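Getting more out of the Skadton pickup arm at home

Updated Wednesday, December 24, 2025

We have had the Skadton kit on test since April, first in the workshop and then in a family room with a pale carpet. It costs $430 with the practice software and $324 without. These are the tips we would give anyone who has bought one or is thinking of it. Most of them came out of our own notes, and a few were sent in by readers.

Start in the software

The practice software lets you lay out a room, drop small things on the floor and try a grab before the real arm moves. Use it for a week. Fadime Dursun skipped it and spent her first weekend picking bits of a broken saucer out of a rug. Build a room that looks like yours, with the same floor color if you can. The default floor is too easy.

Open wide, then come down

The fingers should be fully open before the arm drops. If you let them open on the way down, the tips push small items under furniture. Set the opening under Grip, Approach, and save it as your default. The kit forgets it after an update, so check it again.

Set the height for carpet

On hard floors the factory height is fine. On carpet, raise the stop by one step and try a pass with nothing between the fingers. If the tips drag, raise it again. Thick rugs need two steps and sometimes three.

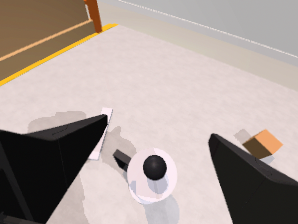

Round things are the hardest. A ball rolls away from whichever finger touches first, so center the arm over it and close at the slow setting. Blocks and cubes go better if you turn the wrist until the fingers are square to two flat sides. Gripping a cube across the corners works about half the time and tends to flip it.

Flat things

Paper, cards and thin tiles are a poor match for these fingers. Slide the item to a baseboard, let one edge ride up, and pinch that edge. Kadir Akgül wrote in to say he puts a strip of rubber shelf liner on each fingertip. We tried it and it helps with card stock. It did nothing for plain paper.

Watch the shadows

The arm throws a shadow over what it is reaching for, and the software draws one too. If grabs keep landing to one side, look at the lighting. We moved a floor lamp to the other side of the room and the misses mostly stopped.

Pick in order

Clear loose items from the outside of a pile first. If two things are touching, take the one on top or nudge them apart with a closed gripper. Leave 15 seconds between grabs if the motor housing feels warm.

Cleaning

Wipe the fingers with a damp cloth every 50 pickups or so on carpet. Lint collects at the seam near the base. A dry toothbrush gets it out. Do not use oil.

Is it worth buying?

For someone who has trouble bending down, yes, with the software. For general tidying it is slow, and a broom is faster. The Åberg arm is lighter and easier to store but has no practice mode. Tülin Eren has both and keeps the Skadton for the playroom.

Spare fingertips are sold in pairs. Order the soft ones.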